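Jan 12, 2018

The kitchen table, and other things I said I'd finish

Right, so the table. If you've been reading since the autumn you'll know I came home from the house clearance at Drindden with a table I hadn't measured, in a van I'd only borrowed for a lamp. It lived in the hall for weeks. We climbed round it to get to the loo. And over Christmas, with everybody full of cheese and nobody wanting to go outside, I finally cleared the kitchen and got the thing in.

It went through the door on the fourth try, with the legs off and one small new dent in the door frame that I'm choosing to be fond of.

Since then I've been thinking far too much about tables. I grew up with one you weren't allowed to touch. It had a felt pad, then an oilcloth, then a proper cloth on top, and if you put a mug straight down on any of it you'd hear about it until bedtime. I don't think I saw the wood until I was about fifteen! The one in our house now is going to be used, and I mean used: bread, homework, bike parts, wallpaper paste, the lot.

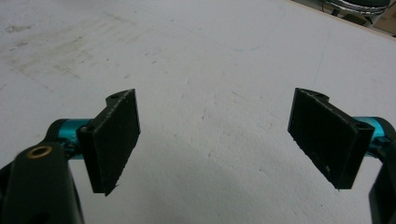 White tabletop, plenty of elbow room.

I did go back and forth on the colour. Years ago, in the flat, we had a white one and I loved it in the mornings and hated it by teatime. Every beetroot we ever ate is still on it somewhere. Pale wood hides a lot more, and you can sand it when it gets really bad (I say this as somebody who has sanded exactly one thing in her life, a chopping board, and it came out a slightly different shape).

The Drindden table has 1912 pencilled on the underside of the top. I got very excited about this and told everyone it was the date. My neighbour, who knows about these things, had a look and said it could just as easily be a stock number, or a price, or somebody's sums. I've decided it's the date. It came with two drawers, one of which opens.

Now, the finish. I'd been told to use wax, so I bought a tin of Tallow, the furniture wax from the ironmonger's by the station, and spent a whole Sunday rubbing it in with an old vest. It smells lovely, a bit like a church and a bit like a saddle. What I hadn't understood is that you're meant to put on hardly any and then leave it well alone. I put on loads. For three days everything stuck to it, including the gas bill, and there's a patch near the window where you can still read the postcode backwards.

So I took it all off again with fine wire wool and white spirit, windows open in January, coat on, radio up. Much thinner coats the second time. I bought sandpaper in 300 and 400 grit for the last bit and I couldn't tell you the difference between them with my eyes shut, but the wood came up soft as anything.
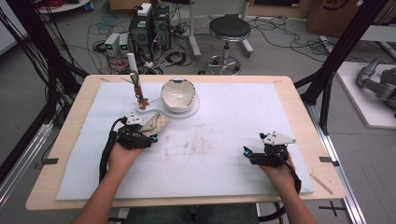

The other thing about a big table is that every job in the house comes and finds it. I used to mend and sew and wrap presents on the floor, on my knees, getting up every five minutes with a groan. Now I sit down to it with a cup of tea and two hours vanish. I've hemmed the bedroom curtains, which had been held up with safety pins since we moved in. I've re-covered two seat pads. I've even done the photo albums, or started them, which for me is a big step on from owning them.

The trouble is clearing it all away again for tea. We've got a rule now that whatever's on the table at six goes into a big tray and the tray goes on top of the fridge. It's a good rule and we've kept it four times.

Chairs are next. I want six that don't match, and so far I've got two that don't match and a piano stool. There was a set at Cinar, the second-hand place under the railway arches, with lovely curved backs, but they wanted 820 for the lot and I laughed out loud before I realised the man was standing behind me. I may go back when the rain stops and see if he'd split them. Or if he'd rather not see me again, there's the Văduva warehouse out past the ring road, where it's all in heaps and you have to dig, and I do like a dig.

If anyone knows how to get a stuck drawer open without taking a saw to it, please leave a comment. I've tried candle wax, swearing and a hairdryer. Something inside it rattles and I'd very much like to know what it is.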